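Saturday, bench notebook, Vareson trial cont.

Picked up where we left off with the Skekberg gripper set. Recap for anyone reading this without the earlier pages: Wastora sell it as a bolt-on pair of fingers plus a year of their "tidy" skill service, 1480 for the lot, 1031 if we keep our own software and only take the hardware. The pitch is household items with no fixturing and no teaching. I have read that sentence in a lot of brochures.

Started 8:15. Wiped the table, ran the wrist calibration twice because the first pass complained about the light. Second pass went through with the same light, so I don't know what the complaint was worth. Logged both.

Task for the day is baskets. The demo video has one basket going neatly into another and it looks great, but they use stiff plastic ones with a flat lip. Ours are woven, with thick rolled rims, and that's closer to what the Pietrzak people would want to handle if they ever sign. One orange, one dark. The dark one is the awkward one – long, open weave, and the fingers are pointed, so I want to know what the tips do near those gaps before anyone lets this thing loose on stock that belongs to a customer.

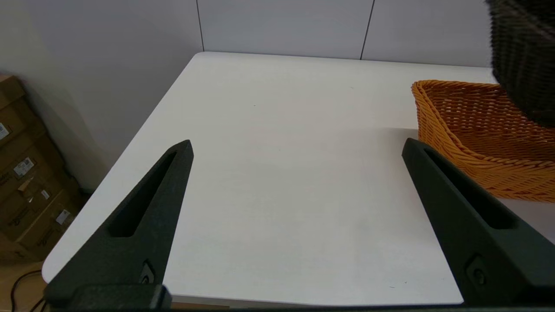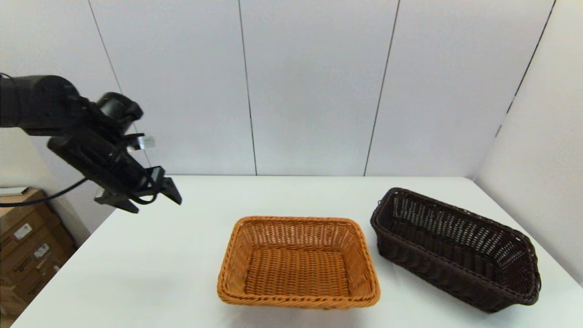
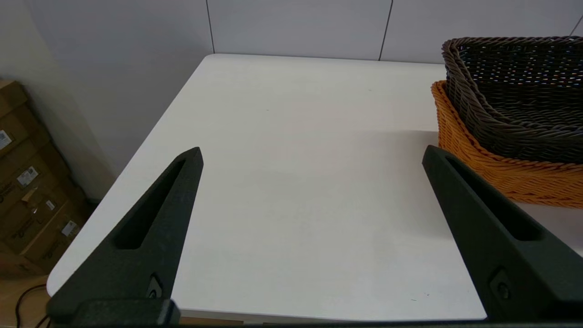
Things I don't like so far, in no order.

The "adaptive grip" setting. The manual gives it half a page and never says what it adapts to. I changed it from low to high and the current trace looked the same to me. Asked support for the actual force range on Thursday's call and got a promise of a data sheet. No data sheet.

Opening width is fine for a rim and that's the only way I'd pick these up. The service also proposes grabbing a basket across the body, which is silly at this size. I turned that off in the config and it came back on after a restart. Need to check whether it's a saved setting at all or just a checkbox someone drew.

Finger change: the sheet says 2 minutes. Took me a good deal longer, mostly hunting for the right driver. I'll give them that one if the driver comes in the box next time.

Cable. Still not happy with how it runs. There is no guide for it in the kit and the install drawing simply stops at the wrist. Clip it properly before we do any of the faster moves.

On the plus side (I am trying to be fair) the shape is sensible. Slim tips get in under a rim where our old square pads would just shove the basket along. If we buy anything I'd buy the fingers and skip the service.

The 90 percent figure in the sales deck – percent of what? No object list, no count of tries, no word on whether a person was resetting things in between. I wrote to them asking for the test conditions. Until that arrives please don't repeat the number in our own report, it was in the August draft and I've taken it out.

To do:
Repeat the rim picks with the dark basket turned square to the table edge, then diagonal
Look at the tips under the magnifier for wear, also the dark basket's rim
Save the config, restart, diff it
Ask if the 1031 price includes spare fingers
Find out who signed for the trial extension, the paperwork has the wrong end date

Stopped at 4:40. Arm parked, power off at the wall, logs copied to the shared drive under today's folder.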